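Can I grow potatoes in containers on a second-floor balcony?

Posted in Balcony & Small Space Growing
Dayana Usuga
Fri 13 March

Hi all! First spring in my new apartment in Dreltbridge and I finally have a balcony – small, but it gets sun from late morning until dinner. I want to grow potatoes so badly. My grandmother had rows of them and I still remember digging around in the dirt for the little ones.

Things I'm not sure of:
Do I need real seed potatoes or can I use ones from the store that are sprouting in my cupboard?
How big does the container have to be? I have two old storage tubs and a stack of feed sacks my uncle gave me.
Is it true you have to keep adding soil on top? That sounds heavy and I have to carry everything up the stairs.

My landlord is fine with pots as long as nothing drips on the neighbor. Thanks in advance!!

2 replies

Yeison Restrepo
Just use the sprouting ones, works fine. Drill holes in the tubs. Don't overwater.

Amparo Inga
Oh, you are going to love this! I've grown potatoes on a balcony for years and tipping out the pot is still my favorite day of the summer.

I'd spend a little on certified seed potatoes for your first try. Yeison is right that cupboard ones often grow, and I've done it, but sometimes they've been treated so they barely sprout, and they can carry disease into your potting mix. Pick an early variety. Earlies stay more compact and you can be eating them by late June if you plant soon and your nights aren't too cold. Before planting, stand them in an egg carton somewhere cool and bright until the sprouts are short and stubby.

Your tubs should be good if they're a foot deep or more. Two seed potatoes in each, three if the tub is really wide. I know it looks stingy! Crowd them and you get marbles. The feed sacks work too – roll the sides down, poke holes in the bottom, then unroll as you fill. Put a tray under everything for your neighbor's sake, and empty it after you water.

About adding soil: start with four inches of mix, lay the potatoes on it, cover with another four. When the stems are up eight inches or so, add more and leave the top leaves showing. Do that once or twice and stop. It keeps light off the tubers, and any potato that has gone green shouldn't be eaten. Carry the bags up before you fill anything, one at a time. I once tried to move a full tub and my back still brings it up.

Size is where people get disappointed, so set your sights on small ones. My tubs never give me big bakers, and I've stopped wanting them. The little yellow-tan potatoes heaped in the top tray of this wooden stand, over the green beans and tomatoes, are just the sort of size I'm happy to find when I tip a tub out. Boil them whole with the skins on, butter, salt, done.

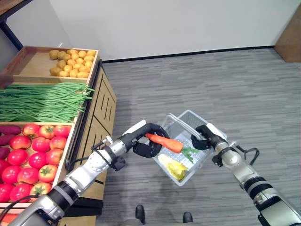 Watering matters more than feeding, by the way. Stick a finger in up to the second knuckle, and if it's dry down there, water until it runs into the tray. In hot weather that can mean every day. When the leaves turn yellow and flop over, stop watering, wait a week or so, then spread out an old sheet and dump the whole thing. Please come back and tell us how many you got!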